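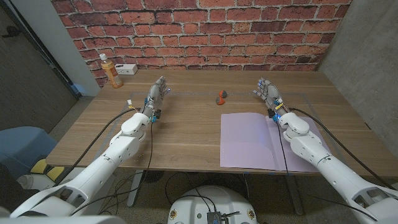 Section 7: Clearing and Resetting the Tabletop

Your Gradora table seats a family or holds their clutter, seldom both. Reset it once a day.

1. Start with anything round. The two little balls in the middle will leave the moment you lift something else, and they always pick the side with the sofa. Put them in a bowl.

2. Close the folder before moving it. An open paper folder carried flat will empty itself - usually over the one wet spot on the floor.

3. Check that the cap on any bottle is tight, then move the bottle off the back corner. Lift it. Do not slide it.

4. Wipe the top with a damp cloth, working along the grain, and dry it with a second cloth.

NOTE: If you mark out a work area with tape, as on the table against the brick wall, peel the tape back slowly and low to the surface. Sticky residue comes off with warm water and a drop of dish soap.

CAUTION: Leave a gap of 3 inches between the table and a brick wall. Brick wins every argument with a table edge.

5. Put back only what you plan to use today. Be strict about the folder.

For replacement feet, ask for part 902 (see Section 8).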